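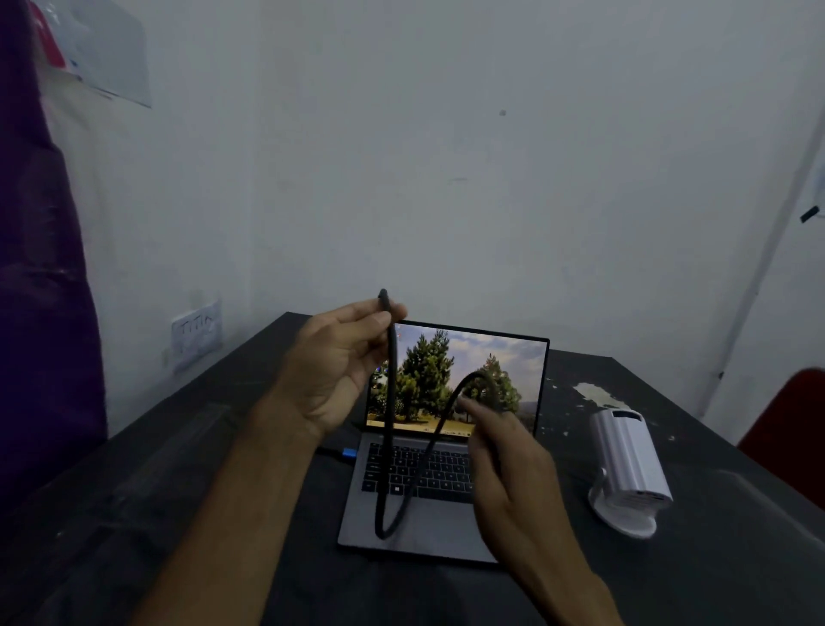

Ticket 2000: Cable drops out at the laptop, meeting room table
Opened by: Darius Bucur
Assigned to: Griet Van Damme, Fledbridge support
Status: waiting on requester

Darius, 9:10 am
Good morning. The black cable for the meeting room laptop loses connection when it is moved. I am not sure if the fault is in the cable or in the port. The laptop starts normally and goes to the desktop with the usual wallpaper, the one with the conifer trees. The cable with the blue connector, on the left side, stays plugged in and gives no trouble.

Griet, 9:40 am
Thanks Darius. Please leave the blue connector where it is. Take the black cable in both hands and let the middle hang loose, then bend it gently, a few centimetres at a time, starting near one end. Look for a flat place or a split in the outer cover. Is it the same behaviour with the spare from the Lumine box?

Darius, 11:25 am
I have checked the full length, no split found. It does curl quite strongly near one end, I think from how we wind it up after meetings. With the spare I had 2 dropouts in about 100 minutes, so it is better but not cured.

Griet, 11:50 am
Then I suspect the port also. Please clean it with dry air only, and test again with the spare. Wind the old one in wide loops and label it 630, so it does not go back in the drawer.

Darius, 2:15 pm
Labelled. The air can is empty - I have asked Van Rooij for a new one. Also, the table has a white peeling patch on the right side and many scuffs. Is this for you or for the building people?

Griet, 2:30 pm
Building people, please log it separately. I keep this ticket open until the port is cleaned.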